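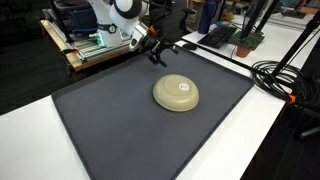 The Case for Storing Bowls Upside Down

Home | Kitchen | Storage | Opinion | Archive

By the Anwood household desk
December

We use cookies to remember your reading preferences. Accept or manage settings.

A bowl has two stable resting positions, and most households use only one of them. My position is that a bowl not currently holding anything should be kept rim down, on a flat surface with a raised border, and that the open-side-up habit persists mainly through the design of shop shelving.

The argument begins with dust. Settled dust in a closed cupboard is slight but continuous, and a bowl stored rim up collects it on the surface that will later touch food. Turned over, the same bowl collects it on the foot and the outer wall. The outer wall can be wiped in one pass with a cloth. The interior of a deep bowl cannot, and is usually rinsed and dried again before use.

The second point is stability. A bowl standing on its foot is supported on the smaller of its two outlines. Inverted, it is supported on the rim, the wider of the two, and the bulk of the base sits over a broad footing. Knock the side of each in turn and the difference is plain. Oval bowls show it more clearly than round ones, as the foot is narrow across the short axis and that is the direction in which they tip.

There are objections. The first is that a rim is the thinnest part of the vessel and chips first. This is correct on stone and on bare tile. It is much less of a concern on a mat or a tray with a little give, and it is the reason I would not recommend inverted storage on a hard shelf with no lining. I have kept a set of Ploltley stoneware rim down on lined shelves for 5 years and the only chip occurred in the sink.

The second objection is trapped moisture. A bowl put away damp and face down on a flat surface has no path for air, and will smell of it by the following morning. The remedy is to dry the bowl first. Where that is not practical, a ribbed mat will lift the rim enough to let air through, though ribs are harder to clean than a smooth surface and I have gone back to the smooth kind. The Drenesov guide to small kitchens recommends a folded tea towel underneath. A folded towel is an uneven base, and it stays wet longer than the bowl does.

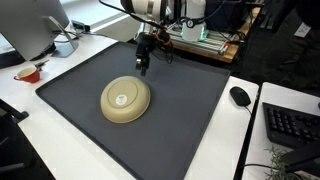 Beige bowl, base up, on a dark grey tray with a raised rim.

A tray is worth the space it takes. It defines where the bowl goes, and it can be lifted out and washed separately from the shelf or worktop. The raised rim matters more than the size. Drips stay inside it, and a bowl pushed carelessly towards the edge meets a stop before it meets the floor. Dark grey shows flour and limescale quickly, which some people dislike and I regard as useful. Rounded corners are easier to wipe than square ones.

The same reasoning does not extend to everything. Mugs inverted on a worktop lose the advantage of the handle clearing the surface on some designs, and a mug with a flared lip will rock. A cup lying on its side is in the worst of the available positions, as it can roll and it drains incompletely. Plates gain nothing from being turned over. Glasses are a separate matter, and the trade is divided on them.

A note on labels. Many bowls are sold with a small adhesive sticker on the base, and owners tend to leave it there on the grounds that it is out of sight. Stored rim down, it is in full view. I would remove it before first use with warm water and a little cooking oil, left for 2 minutes, then washing-up liquid. Myung uses a paper label that lifts cleanly. Others leave a ring of adhesive that collects grey fluff for the life of the bowl.

Stacking is the remaining difficulty. Inverted bowls nest as well as upright ones, but the one wanted is often the lowest, and lifting the stack from above gives a poor grip on a shallow foot. I limit each stack to 2. In a cupboard 50 cm wide this means fewer bowls, and I have not missed the ones I gave away.

Sign up for the monthly newsletter. Unsubscribe at any time.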